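Monday Is Gripper Day
Posted in April by the Sturine bench blog

So the arm has been dropping thin stuff again, and I finally gave up pretending it would sort itself out and spent Monday evening on the gripper. A few of you asked how I look after it, so I'm writing down what I do before I forget half of it (again).

First job is always the finger faces. I wipe them with a barely damp cloth, let them dry, then run a fingernail up the inside of each one. If I feel a ridge, it gets a few light strokes with fine paper. The outsides pick up scuffs and gray marks whatever I do, and I leave those alone. Pretty fingers don't hold anything better!

Next is closing the jaws on nothing and checking the tips meet. Mine had drifted so they touched at the base and gaped at the top, and that's hopeless for film and bags. Two screws on the left finger, loosen, squeeze the pair shut by hand, tighten again a little at a time, swapping between screws. I did it three times because I kept nudging it with my wrist. The screws came from the Larummont kit and they round off if you look at them wrong, so use a driver that fits.

Then the homing. I had the closed position saved as 223 on the controller, and after moving the finger it wanted 17 less, which I only worked out after the motor sat there humming at me. Please don't let it hum. Drop the grip force before you try a new closed position, then bring it back up. I run 15 percent for plastic sheet and more for anything with a bit of body.

Cable check takes a minute. I swing the wrist all the way one way, all the way back, and watch the loop at the last joint. Mine was rubbing on the clamp, so it got a new sleeve and a looser tie. I should do this one more often than I do.

Last thing is a practice grab with something floppy, taken by a gathered edge, slow speed. I still have the old Blackwood pads in a drawer for comparison, and I may swap them in next week and see. The table still wants wiping down too.

Last updated: April

Comments

pledumport_pete: The humming! I cooked a motor that way last winter. Good call on lowering the force first.

benchgoblin: What grit paper are you using on the faces? Mine went shiny and now everything slides.
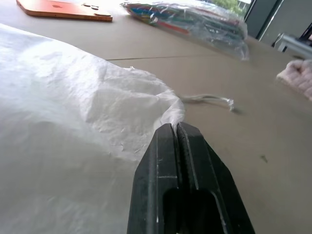 How often should the closed position be reset?

Every time a finger has been loosened or swapped, and again if the tips stop meeting when the jaws are shut.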